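Notes > Household > Textiles

Seat cushions, cream cover: spot cleaning and cloths
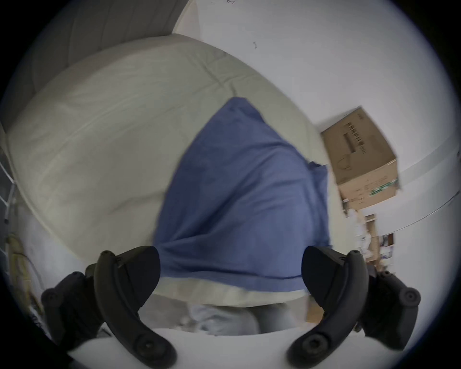

Lenka Hrubý wrote in after the last post on upholstery to say that I was wrong about microfiber on pale covers. Her view is that a split-fiber cloth grabs the weave and raises a nap on anything cotton-rich, and that a plain flat-woven cotton cloth, washed at least twice before first use, gives the same pickup with none of the fuzz. She also objects to my advice on blotting direction. More on that further down.

I have gone back over my notes and she is partly right. The cream cushion gets the most use of anything in the room and shows everything. Creases do not bother me. Gray handling marks do, and so do the tide lines left by too much water. The backrest is gray and hides both, so most of what follows concerns the seat.

Cloth. I had been using the microfiber squares from a Pesura multipack. They are fine on the kitchen counters and on glass. On a loose cotton blend they drag, and after 7 months of weekly wiping I could feel the difference between the front of the seat and the part under the throw. I have moved them to the bathroom. For upholstery I now use flat-woven cotton, hemmed on all sides. The hem matters because a raw edge sheds, and lint on cream is nearly as annoying as the original mark.

Color of cloth. Lenka uses white only. Her reasoning is dye transfer, and for a new cloth I agree. A colored cloth has one practical advantage, though: I can find it again when I have put it down on a pale seat. Before a colored cloth goes near the sofa I wet it, wring it, and press it on a white paper towel under a heavy pan for two hours. If the towel stays white the cloth is cleared for use. If there is any tint at all it goes back through the wash and gets tested again. One dark red cloth from Tomaszewski failed this four times and is now used for shoes.

Water. Less than you think. The cloth should be wrung until it will not give another drop, then folded in quarters. That gives 8 clean faces if you refold it carefully, and I have never needed all of them on one cushion. Tap water here is hard enough to leave a ring of its own, so I use the distilled kind sold for steam irons.

Soap. A quarter teaspoon of Skullik flake soap in two cups of warm water, fully dissolved. I tried half a teaspoon in November and spent the rest of the evening rinsing. The residue feels slightly tacky once dry and picks up dust within a couple of weeks.

Direction. My earlier post said to blot from the center out. Lenka says from the outside in, and she is correct. Going outward spreads the mark and makes the eventual ring larger. I have edited the older post. What I would add is that on a cushion with a lot of crown the liquid wants to run toward the front edge anyway, so I start at the low side of the mark and work up.

Seams. The seam where the seat meets the back collects crumbs and grit. Vacuum it before any water is involved, using the narrow nozzle, with the cushion pushed back by hand to open the gap. Wet grit in a seam is abrasive and it stains. The same applies to pleats if your backrest has them. A dry paintbrush, one inch wide, gets to the bottom of a pleat better than any attachment I own.

Drying. Windows open, nothing on the seat until it is dry through. The fill holds moisture long after the cover feels dry to the hand. I give it overnight. A fan helps. A hair dryer gave me a stiff patch and I have not repeated the experiment.

Washing the cloths. Separate load, no fabric softener. Softener coats the fibers and the cloth stops absorbing. Line dry, fold flat, store in the drawer and not in the bucket.

The Skirolgate cover is described on its care tag as 100 percent removable, and the zipper does run the full length of the back. I have had it off two times. It shrank a little on the first wash and getting the fill back into the corners took most of an hour, so spot cleaning remains the default for as long as it keeps working. Lenka says to put the cover back on while slightly damp so that it stretches over the fill. I have not tried this, and I would want to know how she keeps the fill from taking up the moisture.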